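Entretien d'un plan de travail aspect marbre : poussières, traces et reflets

Publié le 2023-06-25 par Bernadette Whitfield - rubrique Surfaces et textiles

Une surface brillante grise veinée de blanc masque bien les poussières claires et mal les traces grasses. Le contrôle à l'œil, debout face au plan, ne suffit pas. Il faut se baisser et regarder en lumière rasante, côté fenêtre, puis recommencer depuis le côté opposé. Les miettes blanches, le sel et les peluches se confondent avec les veines tant que l'on reste à la verticale.

Identifier le matériau avant tout produit

Marbre véritable, stratifié, verre imprimé et film adhésif n'ont pas la même tolérance. Le marbre est calcaire : vinaigre, citron et détartrants l'attaquent et laissent des marques mates définitives. Le film adhésif supporte mal la chaleur et les solvants. En cas de doute, appliquer la règle la plus stricte : eau tiède, savon neutre, aucun acide, aucune poudre abrasive.

Dépoussiérage à sec

Passer une microfibre sèche, pliée en quatre, en bandes parallèles et toujours dans le même sens. Changer de face à chaque bande. Un grain de sable coincé sous le chiffon raye un poli brillant dès le premier aller-retour ; les mouvements circulaires sont donc à proscrire à ce stade.

Lavage

Diluer une cuillère à café de savon neutre dans 400 ml d'eau. Essorer fortement le chiffon. Laver, rincer à l'eau claire, sécher aussitôt. Les auréoles viennent presque toujours d'un séchage à l'air libre en eau calcaire. J'utilise depuis mars les microfibres Renda, lavées sans adoucissant ; l'adoucissant dépose un film gras qui ressort en voile sur les zones de reflet.

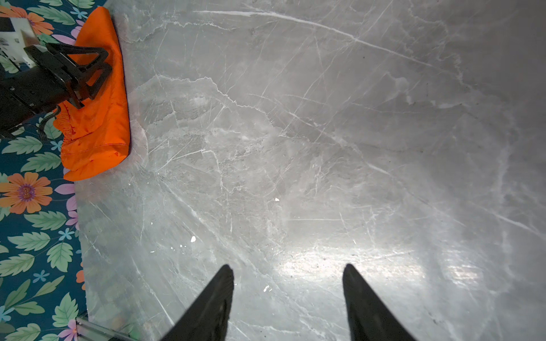

Les textiles posés à côté ou au contact du plan demandent la même attention. Un tissu imprimé à fond foncé, neuf, peut dégorger s'il reste humide contre une surface poreuse. Test : frotter un coin mouillé sur un chiffon blanc pendant une minute. Si le chiffon se colore, laver le tissu seul, à froid, et ne jamais le laisser sécher sur la pierre.

Même précaution pour les sacs et pochettes en tissu de couleur vive, orange et rouge surtout. Les secouer dehors, retournés, coutures vers l'extérieur : c'est dans les coutures que se logent les grains durs. Un sac plein se soulève, il ne se tire pas.

Rayures et zones ternes

Une rayure que l'ongle n'accroche pas s'atténue sur du marbre véritable avec une poudre à polir adaptée. Sur stratifié ou film, ne rien tenter : l'abrasif ternit la couche de surface et la tache mate sera plus visible que la rayure. Pour la pierre, commencer au disque grain 2000, à l'eau, sur une zone cachée. Ne pas descendre en dessous sans expérience du polissage.

Protection

Un hydrofuge ne se justifie que sur pierre naturelle. Essai préalable : déposer une goutte d'eau et attendre dix minutes. Si la pierre fonce, elle absorbe et peut être traitée. Si la goutte reste en surface - cas normal d'un stratifié ou d'une pierre déjà protégée - le produit ne pénétrera pas et formera un film collant. Essuyer l'excédent avant séchage complet et respecter le délai indiqué par le fabricant avant de remettre les textiles en place.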